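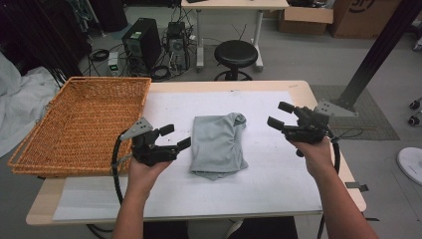
# Chapter 4: Folding Knitted Garments

In Chapter 3 we learned to sort clean laundry by fibre and by weight. Now we come to folding, and we begin with knits, as they give beginners the most trouble. Uzma Chaudhry, who taught the housekeeping course at Cullbridge for many years, used to start every new group with one plain grey top. She said that a pattern or a bright colour lets the eye forgive a poor fold.

By the end of this chapter you should be able to:

- prepare a flat surface for folding
- find the grain of a knitted fabric with your fingers
- fold a top into a rectangle that fits a shallow basket
- correct a fold without opening the whole garment

## 4.1 Why knits behave differently

A woven cloth, such as a bedsheet, is made of threads that cross each other. It keeps a sharp crease well. A knit is made of loops. The loops stretch when you pull them and they close again slowly, so the edge you made straight may be curved a minute later. In the Cordero laundry, where the staff fold 417 pieces in a normal morning, a new worker usually spends half of her time on knits, although they are a small part of the load.
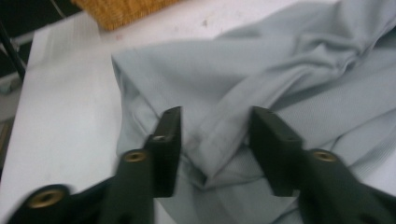 Creases in a knit have a direction, and you must read it before you move the fabric. Put the garment down and look for the longest ridge. On the light grey piece, several soft ridges run on a diagonal, and the strongest one goes down to a place where the fabric bunches into a V. Such a V shows you where to begin. Hold the cloth on both sides of it, lift a little, and let the weight of the fabric open the fold. Do not rub it flat with your palm. Rubbing stretches the loops, and the hem will become wavy.

A white or pale tabletop is helpful for this work, as the outline of a darker garment is easy to follow. Check that the surface has no rough places which can catch a loop.

**Practice 4.1.** Take one knitted top and drop it on the table from the height of your elbow. Find the main ridge and open the garment using only your fingertips. Repeat this until it takes you less than 58 seconds, then continue to section 4.2, where we make the first side fold.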